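Bullham open day, Jul 5, 2025

The leaflet promised "a full day of discovery" at the old textile works in Bullham, and I did discover that the parking lot holds 28 cars. Mine would have been the next one. I left it beside the feed store and walked back along the river, arriving just in time to miss the welcome coffee.

Safta Ciobanu led our group. She worked on the Melis looms for years and still talks louder than she needs to – nobody in the back row complained. The mill once had 1000 people on its payroll and, according to Safta, 5 toilets. The looms were the best part. One was switched on for three minutes and I felt it in my fillings.

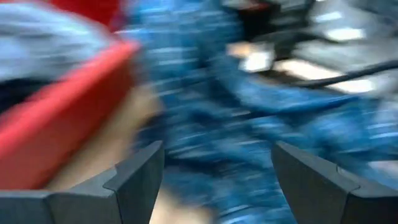
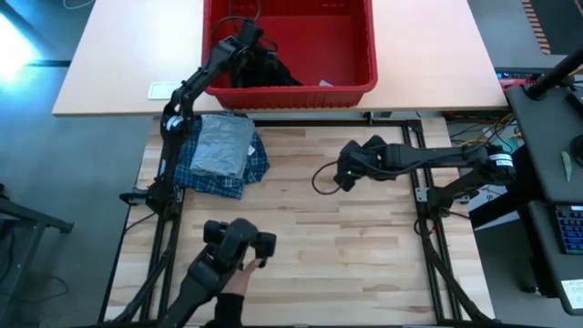 Lunch was in the dye house, where a choice of soup turned out to mean large or small. I had the large. The man next to me had driven in from Sokel to see a boiler that was closed for repairs, and he took it better than I would have.

The gift shop sells dish towels woven in Hundov. I bought three – they shed on everything. Next open day is in March, and I'd bring a sweater and your own coffee.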